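Ticket: broadband dropping out, Skaretstead building, rear units
Status: open, waiting on supplier
Priority: medium

Tenant in rear unit reports internet drops every evening. Listing says "up to 400 mbps". Getting 23 on a good night, then nothing. Moved in start of October, was told line was live and tested. Wants it fixed or the rent looked at.

Called Sunance. They show line active, no faults logged. Asked for a line test, they said 2 hours. Took all afternoon.

Test came back clean to the street cabinet. So it's inside the building. Checked lease pack, wiring is landlord side up to the wall socket. That's us.
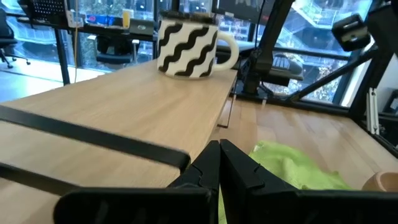

Does the tenant have to pay for the engineer visit?
Only if the fault is in their own router or cables. Anything before the wall socket goes on the building account.

Went over at 6 pm. Router is tenant's own, fairly new. Swapped in our spare, same drops. Swapped the cable, same. Plugged direct into the master socket in the hall cupboard and it held fine for the whole visit. So problem is between cupboard and unit.

Found the old extension run from before the units were split. Still connected, goes up behind the stair panel and I think into unit 3. Not on the floor plan we got from Toledo when they handed over managment. Asked them for the original wiring sheet. No answer yet, chased once.

Unit 3 says their internet is fine but the phone crackles. Probably same run. Added to this ticket, dont open a new one.

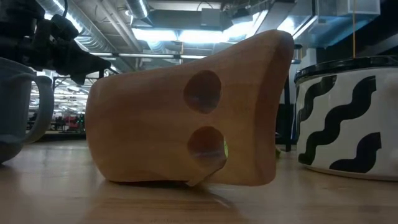

NEXT STEPS

- Engineer booked thru Sunance, morning slot, needs hall cupboard key from the Brusivport office
- Disconnect old extension, retest both units
- Take "up to 400" off the online listing until we have a real reading
- Tenant asked for money off for October. Passed to lettings, not deciding that here
- Chase Toledo agian for wiring sheet

Update: key is signed out, spare is with the cleaners. Engineer moved to afternoon slot. Tenant told by text, not happy, ok with it.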